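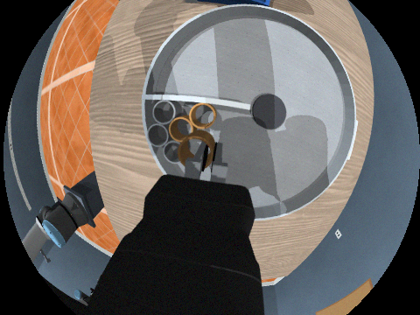
A round grey tray on a wood tabletop.

I popped into the Konora community kitchen on my way home last night and came out with a bag of plums and some good news – the Parkent Street food swap is staying put!

You may remember we all got a bit gloomy in March, when the lease was up and the rent looked like going through the roof. Well, the new landlords, Prilledia, have agreed to keep it as it is for another year. The swap still had to find 2000 pounds for the new fridge and the wiring, and the last 800 came in from the cake sale (I bought far too much, no regrets).

It's grown such a lot. There are 155 households signed up now, and I remember when it was me, my neighbours and a box of marrows no one wanted. Mihăilă, the bakery on the corner, has started sending over its spare loaves at closing time as well, so get there early if you like the seeded ones.

Doors open at 4pm as before, and you can bring anything sealed, home-grown or still in date. Jam jars are badly needed – with lids, please! I'll be the one by the door with all the plums.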